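Home
Vacancies
Evening Supervisor, Bovham Reading Rooms

Hours: 20 a week, over four evenings
Contract: permanent, after a trial period of 3 months
Based at: Bovham Reading Rooms, with occasional shifts at Dosdale
Start: September

The Grelau Library Trust runs two small lending libraries, one in Bovham and one in Dosdale. We need an Evening Supervisor for Bovham, which is the larger of the two and stays open until 9pm. The present postholder is moving to the daytime team, so there will be a handover of two weeks.

The library has a general lending collection, a children's room, a local history room and a study room upstairs with seats for 30 readers. Evenings are used mostly by students, people who come in after work and several regular groups. It is busiest between half past five and seven, and again in the run-up to exams.

What the job involves

You will be the senior person in the building from 5pm until closing. You will work alongside one library assistant and will decide between you who covers the desk and who covers upstairs.

Most of the evening is ordinary desk work: issuing and returning books, joining new members, taking payments for printing, finding reservations and answering questions. You will also shelve returns, empty the book drop and check the study room every hour. The lending system is called Manurung. We don't expect you to have used it before and will train you on it during the handover.

Groups book the ground floor meeting room through the daytime office. You will let them in, show new groups where things are and make sure they are out by a quarter to nine. If a booking goes wrong you will need to sort it out on the spot and leave a note for the office.

At closing you will cash up, walk round the building, turn off the heating in the local history room – it is on its own switch – and set the alarm. You will be a keyholder. Call-outs are rare and are paid at the hourly rate with a minimum of two hours.

This year there is also a stock move. We are bringing more than 2000 books up from the basement store and putting them on open shelves. The evening team will do part of this when the desk is quiet. It means lifting boxes and pushing loaded trolleys, and there is a lift between the floors.

What we are looking for

You must have:
Experience of dealing with the public in person
Some experience of being in charge of a shift, a room or a building
Confidence with everyday computer tasks
A calm way of handling complaints
The ability to work until 9.15pm on your working evenings

It would help if you have:
Worked in a library, bookshop or archive
A current first aid certificate (we will pay for the course if not)
An interest in the history of Bovham and the villages nearby

You don't need a degree or a library qualification. If you would like to study for one while you are here, we can give some paid time towards it after your first year.

Pay and conditions

Pay is on the Trust's Grade C, with an extra payment for hours worked after 7pm. Holiday is worked out in hours so that part-time staff get their full share. There is a workplace pension, free parking behind the building, and no charge for reservations on your own library card.

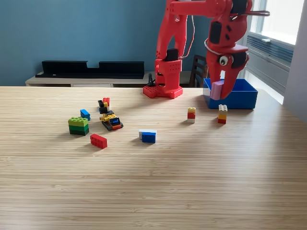 The four evenings are fixed for each term and agreed in advance. Swaps with the Dosdale supervisor are fine as long as both libraries are covered. We close for the whole of the Christmas week and this does not come out of your holiday.

How to apply

Application forms are at both library desks and on the Jobs page of this website. Please fill in the form and add a letter of no more than two pages saying how you meet the points listed under "You must have". We don't accept a CV in place of the form.

Interviews will be held at Bovham and will last 30 minutes, followed by a short shelving exercise. We will send the interview questions to everyone on the shortlist beforehand. If you need an evening interview, or any other change to the arrangements, say so on the form.

You are welcome to visit before applying. Come to the desk any evening after 7pm and ask to be shown round.

Back to all vacancies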